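Rakley River Throw Bag
Water rescue > Throw bags and lines > Rakley

I've been paddling and teaching on moving water for a long time, and the Rakley is the throw bag I hand to people first. It's small enough that you'll really bring it along, it throws straight, and it packs back up fast when your first throw misses (mine often do!).

What it is

A throw bag is a sack of floating rope. You hold one end, toss the bag to a swimmer, and the rope pays out as it flies. The Rakley is made by Flurnasard, who have sewn river gear in the same small shop from the start, and you can tell that somebody over there has stood on a slippery bank with cold hands. The mouth of the bag opens wide, wide enough for a gloved fist, and it stays open while you stuff. The drawcord has a big toggle you can find without looking. There's a foam disk sewn into the bottom so the bag floats even when the rope is all out, and the outside is bright orange with a reflective band.

If you tube, float or swim on a river with any current at all, please have one of these with your group. Inner tubes are a blast, but they don't steer, and a lazy stretch can turn into a ledge or a drop around one bend. A person on the bank with a bag in hand, below the tricky part, makes for a much better afternoon.

Details

Rope length: 20 m
Bag and rope weight: 38 oz
Rope: floating, braided, yellow
Bag: coated nylon with mesh side panel for draining
Foam float: sewn in, not removable
Colors: orange only
Item number: 143
Price: $84

New this season

The November batch came with a few changes. The mesh panel now runs the full height of the bag, so it drains a lot faster, and the grab loop on the bottom is stiffer and stands up by itself. Older bags had a floppy loop that could fold under. If you own one of those, it's still a good bag - keep using it as long as the rope is sound.

How it throws

Underhand is the easy one to learn. Open the mouth, pull out an arm's length of rope, hold that end in your other hand and yell "ROPE!" so the swimmer looks at you. Aim just past them, so the line drops across their chest. Sidearm works better under trees, and the Rakley is slim enough that it doesn't catch the air much. Never tie the end to yourself or wrap it around your hand.

For a second throw, don't bother stuffing. Coil what you've got, scoop some water into the bag for weight and throw again. Practice this on grass, then from a real bank, then with a friend floating by in a life jacket. It's a lot of fun, and kids get good at it scary fast.

Lies Verbruggen ran our bank rescue day on the Londoño stretch with these and had the whole class hitting a floating milk jug before lunch. She likes the rope a bit thicker than most people do and was pleased with the grip on this one.

Care

Rinse with fresh water after silty or salty trips. Pull all the rope out and hang it loose in the shade. Check the full length for cuts, fuzzy spots and flat places, and look at the knot inside the bottom of the bag. Restuff it a handful at a time, never in coils. Don't leave it on the dashboard all summer.

Goes well with

Grornelura waist belt with quick release (fits the Rakley snugly, sold separately)
Pealess whistle
Spare rope

Shipping and returns

Ships in two days from our shop. Unused bags can come back within a month. Orders placed by 2024-12-31 get a free whistle in the box, while we have them.
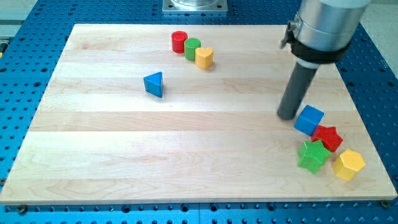

Red and green cylinders on a maple board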